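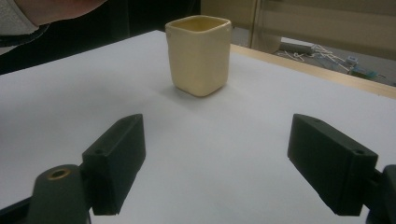
Looking after the hand-held gripper: questions we keep being asked

These answers cover the hand-held unit at the Vurkbridge bench. They are based on what we have seen go wrong, and we have left out the sales claims.

Do the fingers really need checking every morning?
Yes, but it takes a minute. Hold the unit level, close it slowly and watch the two inner faces meet. If one tip arrives first, stop and look at the screws before you touch anything in the software.

The Nollell guide says the fingers are good for a whole season. Is that right?
We doubt it. Our first pair had play at the base after 13 sessions. Yours may last longer, but check them instead of trusting the calendar.

How tight should the finger screws be?
Snug, with the short key, and no more. The black fingers look printed to us, and we treat them as plastic whatever the parts list calls them. If a screw keeps turning without biting, take the finger off and look at the hole.

What about the brass insert in the mount?
Leave it alone unless it moves. If it turns with the screw, the mount has to come off. Glue has been suggested more than once. We tried it at Astside and spent an afternoon scraping it out again.

Why paper on the table?
It gives the camera a plain background and it is cheap to change. Smooth it flat before you start. We have heard that a coated sheet gives "better data" and have yet to see anything to back that up.

Is a small ceramic cup a fair test?
Fair enough for a setup check. The cream one has rounded sides and a slightly uneven shape, so it shows up a crooked grip sooner than a machined block would. It says very little about how the unit copes with anything heavy or soft.

Does Eder's calibration routine replace the check by hand?
No. It passed a unit with a loose finger in November. Run it if you like – after you have used the key.

When do we change the fingers?
When the faces no longer meet, or a hole has worn oval. Always change both. The pair is part 414 on the stores list, and we keep 4 pairs on the shelf.

Can I swap fingers between units?
We would rather you didn't. They fit, but the closing point shifts and you will have to set it again.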